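About Kullstead

Kullstead began when Raluca Furtună and Tharun Thevar got tired of driving to Nisbridge for decent loose tea, and decided (over a very long lunch!) to open a shop of their own.

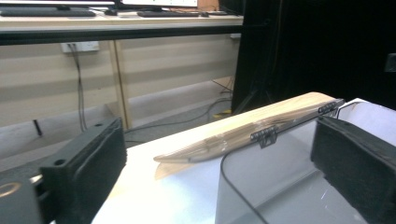

These days there are six of us, and we keep 80 teas on the shelves, plus whatever Tharushi Saha has fallen in love with this month. Ask her about the smoky ones if you have the afternoon free.
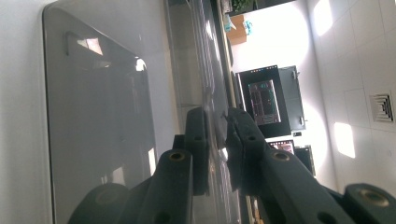
We're open late on Friday, we close for two weeks in August, and there's always a pot on, so do come in and stay a while.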